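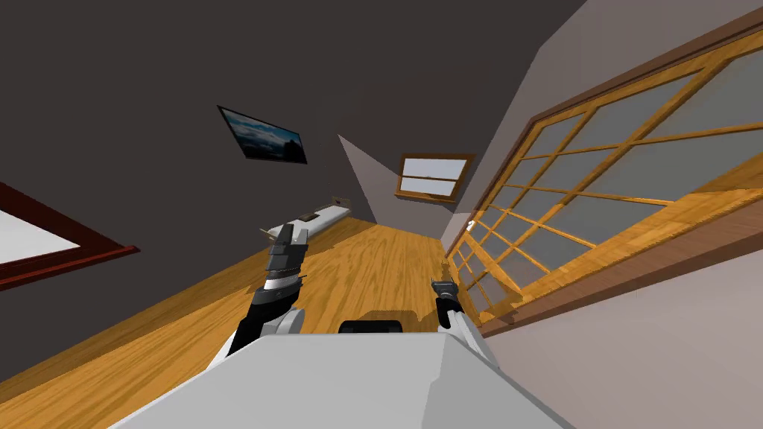

Both arms up, long white bench at the far end. The practice room as the robot sees it.

My job at Muvach used to involve a tape measure. We set up rooms so a two-armed robot could learn to be in them, and somebody had to drag the bench back to its mark after every run. That somebody was me, or one of the other people with decent knees. We did up to 20 resets a shift and went home smelling of floor cleaner.

Then management bought Drallus, which does rooms in software. Drag the bench, save the bench, load 2000 benches if you feel like it. The knees were thanked for their service in a slide.
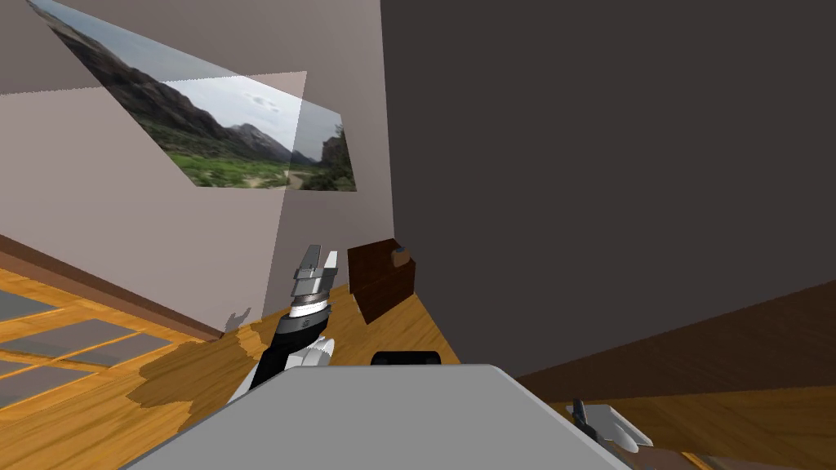

Posted by admin on June 10, 2018
Filed under: Work, Complaints

I had expected to be replaced by the robot, since that's the story everyone's uncle tells at dinner. What took over my job was a drop-down menu. The robot is still in training and will be for some time. I'm fairly sure it will outlast my parking space.

To be fair to the menu, three of us from the Britham building now work with it. We've been retitled "scene reviewers," and that means we look at the world from somewhere around the robot's chest and decide whether it makes sense. Walls lean. Floors run uphill. The first week I reviewed with my head on one side and had to buy one of those heated neck things. (I put it through expenses. It came back.)

The hours are better, I'll admit. Nothing has fallen on my foot since spring. But I miss the talk. Moving furniture with someone is a conversation, even if most of it is "left, no, your left." Now we sit in a row with headphones on, and the Mollah scheduling system sends us our scenes in batches of 19, and when a batch is done it plays a little chime. I used to get a cup of tea when a job was done. I got it myself, but still.

Some of the scenes are very plain. You get a dark wall, a bit of window, a gripper standing open with nothing in it, and you sit there trying to find something to object to

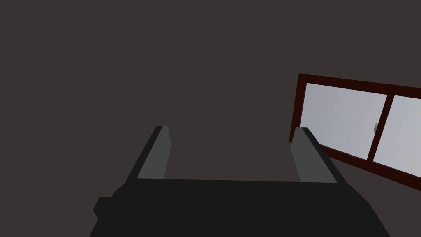 and after a while you start having opinions about window latches. I've written two comments on latches this month. One was marked "noted." The other started an email thread with eight people on it, more people than ever came to help with the bench.

What bothers me a little is how much of what we knew went nowhere. We knew which corner the arm hated and how hard you could shove a cabinet before it marked the floor. There's no field for that in Drallus. I asked, and was told I could put it under "Other," so I've been typing it all in there on Fridays' worth of slow batches, bench by bench.

The tape measure is in my desk drawer. They asked for it back and I said I'd look.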